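Notes from the Sim Kitchen
October 21, 2018

Hello again from the Grarkbridge lab! Akosua Acheampong here, with the automation corner of the newsletter. I promised last time I'd write about how the demonstration collecting is going, and I've been putting it off because we kept changing our minds about how to do it.

Quick catch-up if you're new. We're teaching an arm to do small kitchen chores by giving it examples to learn from. A person drives the simulated arm through a chore with a hand controller, the computer saves every move, and the learning system (we call ours Mulder) studies the pile. All of it happens in a rendered kitchen for now, so when I knock something into the sink at full speed, I just hit reset and go again.

And the pile is growing! We have 544 saved demonstrations as of this morning, and 109 of those came in after we switched to the new controller from Wirkard. I was grumpy about the switch. The old one had a thumb stick I'd gotten used to, and the new one wants you to move your whole hand, so my first afternoon with it was a lot of slow circles over the counter and some muttering. Now I wouldn't go back.

The bigger change is that we stopped throwing out the clumsy runs. We used to keep only the clean ones, where the driver goes straight to the object and straight back. Then Mulder would drift a little to one side, find itself somewhere it had never seen in any example, and freeze up. So these days, if you miss a grab and fix it, that run stays in (runs where you give up still get tossed, sorry). We also shuffle the small stuff between runs, which means the spoon and the cutting board turn up in a different spot each time and you can't drive on autopilot.

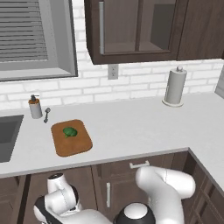 The simulated kitchen, with the arm below the counter and something green on the cutting board.

Labeling is still the slow part. Every run needs a plain sentence saying what the driver was trying to do, and two people will write two very different sentences for the same chore. I say "put it in the sink," somebody else says "move the green thing to the basin on the left." We argued about picking one style and ended up keeping both, seeing as people at home won't all talk the same way either. The labels live in Clelico now, in the shared folder, so please stop emailing them to me!

Next up is drawers. Pulling a handle takes a steadier hand than picking things up, and my own tries so far have been pretty wobbly. I'd like a decent batch saved by December. If you want a turn at the controller, write me and I'll find you a slot. You don't need any experience, and the practice run doesn't get saved unless you ask.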